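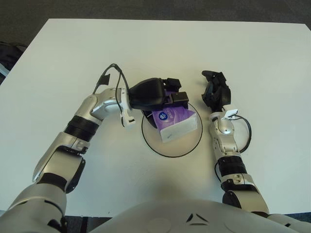 A pack of tissues, a black circle on a white table and two arms. Household handling work at our Wurville site.

1/ The Oltier programme on domestic and shop-floor handling has completed its May round. We are often asked whether machines can do ordinary chores yet. This thread sets out our present view.

2/ The task shown above is a simple one to state: a small item is to be placed inside a marked circle. A person would do it without thought. For a machine, a soft packet is harder than a rigid box, as its shape changes when it is gripped.

3/ In May we ran 100 placements with soft packets. A placement counted only if the whole item lay inside the line and the wrapping was undamaged. The result was 99.

4/ We ask readers to treat that figure with care. The table was clear, the lighting was even and only one item was presented at a time. Few kitchens or stockrooms are like this.

5/ The same work was repeated on a crowded shelf at Plilimo, our partner shop. Across 1162 attempts, most of the difficulty lay in choosing which item to reach for - the grip itself was seldom at fault. Full results will be published with the Aryee report.

6/ Speed remains a concern. Staff at Plilimo can fill a shelf while the machine is still working through its first row. We do not expect this to change within the present programme.

7/ Use of 2 arms together is a separate question. Holding a bag open with one hand while filling it with the other is routine for people. It is not yet dependable in our trials, and we make no claim for it.

8/ Adwoa Dramani, who leads the handling group, has advised that sorting and putting away small goods should be considered first. Laundry, washing-up and anything involving glass should wait.

9/ Our answer at this stage is therefore a limited one. Some single steps of a chore can be handed over where the surroundings are controlled. A whole chore, from start to finish in a lived-in home, cannot.

10/ Shops and housing providers wishing to suggest tasks for the next round may write to the Oltier office at Wurville. Please state the item, the surface it rests on and the space available on either side.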